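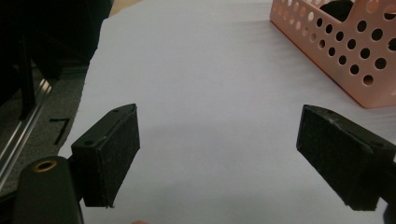
Padded fingers of the hand-held gripper over the paper work area, with the pink basket at the upper right.

Shop > Student Robotics > Grippers > Gravton Hand Gripper

Reading time: 2 minutes

Gravton Hand Gripper, Club Set

The Gravton is a gripper which the student holds in the hand. We at Skustunex sell it to school clubs and to teams who prepare for the pick-and-place class of the Hevden student competition. The student does the task by hand first, and the team discusses the movement before writing any program for the arm.

Both fingers have a soft black pad at the tip and a thin black cap along the top edge. The cap has small screw holes. The pads collect dust and lint from use, and the edges become worn with time. This does not disturb the grip very much. Please clean the pads with a dry brush, never with water or alcohol.

In the set:
- one hand gripper, weight 145 g
- 2 spare pads with screws
- practice sheet with tasks for beginners

Not in the set: paper, baskets and objects for picking. Any light plastic basket is good for this work. We recommend to cover the table with a large sheet of white paper, so that small objects are easy to see.

The Lazăr school club has used the same gripper since February and made more than 1000 picks with it in the Friday class. They changed the pads one time. Their advice for new teams is to begin with large soft objects and to close the fingers slowly.

Order number 1738. For clubs who order several sets together, please write to us before paying, and we will prepare one invoice for the school.

Contact | Copyright Skustunex | Back to top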